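Flellbridge workshop
November 27, 2024

1/ gripper on the Nevisex unit is back together. took all evening. thread for anyone who's got the same one and is putting it off

2/ symptom was slop at the fingers. close it, let go, wiggle the tip, 5 mm of play on the left side. right side fine. blamed the pads for weeks. wrong

3/ it was the bushings. left one had gone oval. pulled both anyway, you'll only be back in there by July otherwise

4/ new ones came from Zedham, pack of 10. the Jacquet ones are nicer but they wanted six weeks and I dont have six weeks

5/ pressing them in: use the vice, go slow, keep it square. first one went in squint and I had to knock it out and bin it. so 10 became 9 before I'd even had a brew

6/ pads next. old ones had gone shiny so I cleaned them with alcohol and a toothbrush. still grippy. spares stay in the drawer

7/ no threadlock on the pivots!! did that last time and it siezed after a fortnight. nyloc nuts, nip up, back off a touch till the arm drops under its own weight

8/ cycle count at the last strip down was 122 thousand, if that helps anyone plan theirs

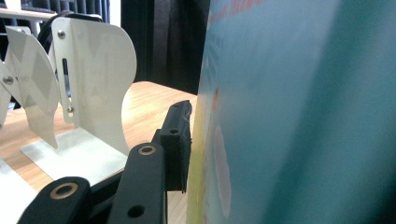
9/ Squareness is the last check and the one people skip. Bring the pad up to something flat and look for daylight down the join. I used the big teal board, inner face tight up against its left edge. Brass ring on each arm is the bushing, you want those sat flush. The open hole lower down the arm has no bushing, leave it alone. Pad's top edge is a bit worn but I'm not swapping it for that

10/ if you do see a gap, slacken the pad screws, push it flat, nip up again. took me 2 goes

11/ greasing the rest tomorrow. dry lube only, wet stuff just collects fluff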